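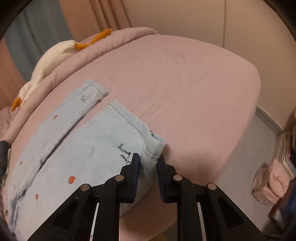
*Photo : Cheuk-hei Lui*

## Plier un vêtement brodé sans massacrer les fraises

Les vêtements brodés ont un ennemi, et c'est la pile. On pose dessus un jean, puis un autre, et en décembre les petites fraises rouges ressemblent à des tomates séchées.

**Il vous faut :** un lit fait (un drap-housse bien tendu suffit), 2 minutes, un peu de patience.

1. Étalez le vêtement à plat, motifs vers vous. Lissez du plat de la main en partant du milieu. Les fronces le long des coutures resteront, inutile de négocier.
2. Allongez la manche le long du corps, poignet aligné autant que possible avec l'ourlet.
3. Prenez l'ourlet par le coin. Sur une bande double, pincez les deux épaisseurs ensemble, sinon le tissu bâille et le pli part de travers.
4. Rabattez un tiers du corps vers le centre, manche comprise, puis l'autre côté. Si le pli tombe en plein sur une broderie, décalez-le de deux doigts.
5. Remontez le bas vers l'encolure, une seule fois. Rogério Barbosa plie en quatre et range debout dans le tiroir — grand bien lui fasse, ses broderies ont des angles.

Pour le repassage, toujours sur l'envers, avec une serviette dessous. Le fil noir des petites inscriptions lustre vite à l'endroit.

Prochaine fiche : le drap-housse. Prévoyez plus de 32 minutes et un témoin.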